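Tundale upstairs room, ceiling and light
Mon 7 June

Picking up the ceiling question again before the Kioko order goes in. Last proper notes on it are from January, and half of those were about the heating.
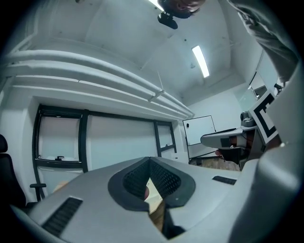

The white paint stays. We talked about a pale gray on the slopes to cut the glare, but I held the sample card up there this morning and it made the low side look lower. White on the slopes, white in the recess, same flat finish all over. There is most of a can left from the winter and it should do for the patching.

Measured again, because the January numbers were taken off the old floor covering.

Floor to flat section: 2173 mm
Depth of recess, at the deepest: 239 mm
Knee wall to the first place I can work standing up straight: 585 mm

That last one depends on who is standing there. I did it at my own height with shoes on. If you are taller, move the tape.

The old sheet had the flat section 11 mm higher. I trust today's number. I took it in two places with the laser and once with the folding rule and got the same thing each time.

Light readings. Meter flat on the table, shades down, everything switched on, ten minutes to settle.

Middle of the table: 332 lux
Other spots not done yet, see below

332 is lower than I want for small work. Sorting and folding are fine at that. Anything with thread or fine print is tiring after an hour. When I lean over the table my own head and shoulders put a shadow right where my hands are, and the meter drops hard. I didn't write down the shadow value because it changes with every inch of lean. Need a way to do that the same each time. Maybe a cardboard cutout on a stand at a fixed distance.

The trouble is that the light comes mostly from one side. The slope throws some of it back, the recess swallows more than it gives. I tried a clamp light bounced off the slope and that was the best of the things I tried today. Soft, no hard edge on the table, and no glare when looking up. Straight down from the flat section was brighter and worse. Pointing it into the recess did almost nothing for the table.

So the plan is two lights bounced off the slope, one from each end of the table, and leave the recess alone. I had wanted to put a strip up inside it. Dropping that unless somebody has a strong reason. It means running cable across the flat part, and we would be up there with filler again.

Kioko strips: the short ones fit, the long ones foul the joint where the slope meets the flat. Order short. Four should cover it with one spare. Warm or neutral is still open. I used neutral for the test today and the beige things looked right under it. Under the warm bulb from the hallway everything looked like toast.

Nonia clamps: the jaw is too narrow for the table edge. It holds but it walks if you bump it. Put a scrap of rubber in and it stopped moving. Would rather have a wider clamp. Grurkeo lists one that might do, no depth given on their page. Email sent asking for jaw opening and depth.

Paint and plaster. Hairline crack along one of the joints between slope and flat, up on the low side. Penciled a tick at each end so we can see if it moves. Don't fill it yet. Give it a month, then flexible filler if the ticks still line up with the ends. Small chip near the corner of the recess, filled this afternoon with the quick-setting stuff, needs sanding and a dab of white. Please don't lean the stepladder on that corner.

Ladder note while I'm on it: the three-step is enough for the flat section. The taller one doesn't open fully under the slope and I don't want anyone using it half open.

Sound. Clapped in a few places, which is as scientific as it got. Less echo than downstairs. There is a bit of ring under the flat part, gone once the shades were down. No panels for now. If people on calls complain we can look at it.

Still to do

Readings at both ends of the table and at the low side, same settings as today
Cutout for the shadow test
Sand and touch up the chip
Check the Grurkeo answer, then order clamps and strips together to save on shipping
Copy the three measurements onto the drawing by the door and cross out the old ones
Find out where the second hallway bulb went

The meter is back in the top drawer with a new battery in it. The old battery read fine on the tester but the display was fading, so I didn't keep it.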